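Grongate Tabletops — Frequently Asked Questions

Answers to what people ask us most, orders, care, delivery, the lot. Updated in March, prices are on the order page not here.
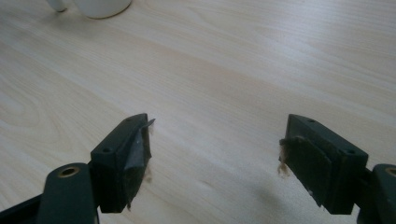 Pale wood tabletop with a fine striped grain and a few darker knot-like swirls.

ORDERING

Do you sell whole tables or just tops?
Tops. Legs too if you want them, see below, but we don't assemble whole tables. We tried it one year and shipping was a mess.

What sizes can I get?
Standard lengths are on the order page. Longest single top we can make is 168 cm, that's the limit of the sander, please don't ask for 170. Anything longer gets made in two pieces and you join it at home with the bolts supplied. Widths up to 90 cm no problem.

Can I order in inches?
Yes. Write "in" after the number. Every number. We had an order for a top 60 wide with no unit and cut it in centimeters, customer meant inches, nobody happy. If there's no unit we email you and the order waits until you answer.

Custom shapes?
Rounded corners yes, full round yes, ovals yes. Kidney shapes no. Cutouts for cables or a sink yes but send a drawing with measurements from two edges. A phone photo of a pencil drawing is fine as long as we can read it.

Can I pick my own board?
Not online. If you come to the Myklebust yard you can go through the racks and put your name on one. Bring gloves. Boards marked with blue tape are already sold.

How long does it take?
Oiled tops, three weeks. Lacquered tops, five weeks, the lacquer goes on in coats and each has to cure. Before the holidays add a week to both. We can't rush one order past another so please don't call to ask, it only slows down the person who picks up.

Can I change my order?
Until we cut. You get an email headed "Going to the saw" the afternoon before. Reply to that one if something is wrong. After cutting we can still change the finish but not the size, obviously.

WOOD AND FINISH

What's the difference between Asance and Leltenine?
Both are our own finishes. Asance is the oil. Soft look, you can feel the grain, easy to patch up yourself, needs re-oiling. Leltenine is the lacquer. Harder, wipes clean, but if you scratch through it you can't spot fix it, the whole top needs sanding back. For a desk most people go with Asance. For a kitchen with kids in it, Leltenine.

Will mine look like the sample?
Close. Not the same. Every board is different, and pale wood varies more than people expect. The sample chip shows you color and sheen. It does not show you knots.

Can I ask for no knots?
You can ask for "few knots" in the notes box. Costs extra, price is on the order page. We can't promise none. Small tight knots are sound wood and wont fall out. Anything loose gets filled before sanding.

Does the color change?
Yes. All pale wood yellows with light, oil a bit more than lacquer. Most of it happens in the first few months. Move things around during that time — lamp, keyboard, fruit bowl — or you get a pale patch where they stood. It evens out once uncovered but takes a while.

Can I get it stained dark?
No. We don't do stains any more. You can order a top raw and stain it yourself, in that case tick "unfinished" and seal both faces within a week of it arriving. Both faces! One side only and it will cup.

Is it food safe?
Asance once fully cured, yes, for normal contact like bread crumbs or a dropped apple slice. It's still not a chopping board. Use a chopping board.

CARE

How often do I oil it?
First time after 2 months. After that twice a year for a dining table, once for a desk. If water stops beading, it's time, whatever the calendar says.

How do I oil it?
Clean the top and let it dry overnight. Thin coat of Asance with a lint free cloth, along the grain. Leave it 15 minutes. Wipe off everything that hasn't soaked in, and then wipe again, leftover oil goes sticky and stays sticky. Stay off it for 24 hours.
Important — oily cloths can catch fire by themselves when bunched up. Lay them flat outdoors to dry or soak them in water before they go in the trash.

What do I clean with day to day?
Damp cloth. Drop of dish soap if needed. Dry it after. No bleach, no glass cleaner, no scouring pads, no steam.

I've got a white ring from a hot cup.
On oil: usually comes out. Wait a day, sometimes it goes by itself. If not, rub lightly with a fine pad (the gray one in the care kit) along the grain, then a little oil. On lacquer: harder. Write to us with a photo before you try anything.

Black marks?
Iron plus water. Cast iron pan, steel wool, a wet can. Sanding takes care of light ones. Deep ones stay.

Dent?
If the wood is only pressed and not torn, put a damp cloth over the dent and touch it with a warm iron for a few seconds. Check. Repeat. Oiled and raw tops only, you'll cloud the lacquer.

Do I need coasters?
We use them. Oil will put up with a cold glass for a bit but not all evening.

My top has a slight bow. Is it faulty?
Maybe not. Wood moves. Up to 3 mm across the width is normal and pulls flat when it's screwed to a frame. More than that, send us a photo with a straight edge laid accross the top. Do not put it next to a radiator in the meantime.

LEGS AND FITTING

Do the tops come drilled?
Only if you order legs with them. Otherwise the underside is blank.

Which screws?
Use the ones in the bag. If you're using your own, check the length against the top thickness first, then check again. We get an email every month from someone who came through the other side.

Why are the holes in the brackets oval?
So the wood can move. Put the screw in the middle of the slot and don't crank it down like a wheel nut.

Will it fit my old frame?
Probably, if the frame is at least 10 cm shorter than the top each way. Sit/stand frames work fine, check the weight limit on yours. A full size top in the thicker board is heavy, the exact weight is on your quote.

DELIVERY AND RETURNS

Who delivers?
A freight company, to the curb. Not up the stairs. Have a second person there. Tops ship flat in cardboard with corner guards.

How much is delivery?
Flat 167 for any top, one or several to the same address. Legs only go by regular mail and cost less.

Box arrived damaged, what now?
Write "damaged" on the driver's slip BEFORE you sign. Take photos of the box, then open it. Email us within three days. Without the note on the slip we can't claim and it gets slow.

Can I leave it in the box until the room is ready?
A week or two, lying flat, indoors. Not in the garage. Not leaning on a wall, it'll take a curve.

Can I return it?
Standard sizes, unused, within 30 days, you pay the freight back. Custom sizes no, unless we made a mistake, then we collect it and make it again at our cost.

Do you sell seconds?
Yes, at the yard only. Wrong sizes, odd filler, canceled orders. Cash or card, no holding. Mornings are best, roughly half the rack is gone by noon.

Still stuck?
Use the contact form and put your order number in the subject line. We answer in the order they come in, usually next working day. Phone is on from 9 to 11 am for delivery questions only.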